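March 21, 2019

A grey, slow sort of Thursday, and I have spent far more of it thinking about toy fruit than a grown woman should -- but I did enjoy myself! Wojciech Ostrowski rang while I was still at breakfast, and I let my tea go cold talking.
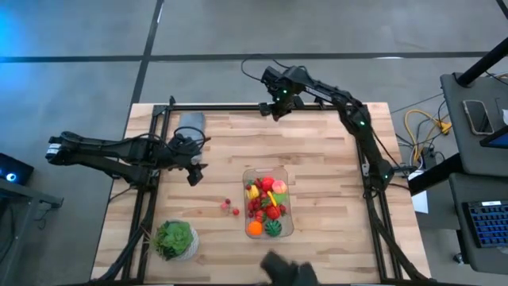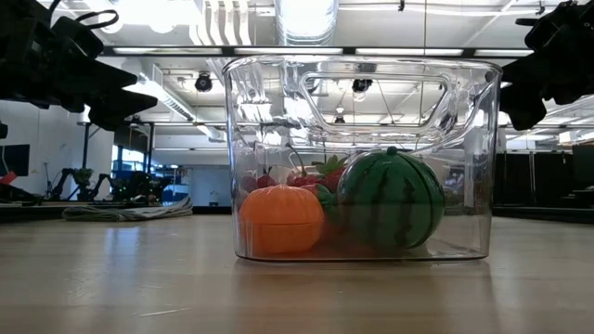 The play shop at Gruvthorpe has needed sorting out since February, when the old cardboard boxes finally gave up, and I had been dithering between baskets and tins and goodness knows what else. Well, a clear bin it shall be. I love how the strawberries show through the plastic, and the little ones will be able to find the banana without tipping everything on the rug (one can hope). I do want a watermelon like that one, stripes and all, though it takes up such a lot of room that it may have to live on the shelf by the till. I have put 16 pounds aside, and must ring Wojciech before supper to ask about lids. Then the ironing, which has been waiting two days.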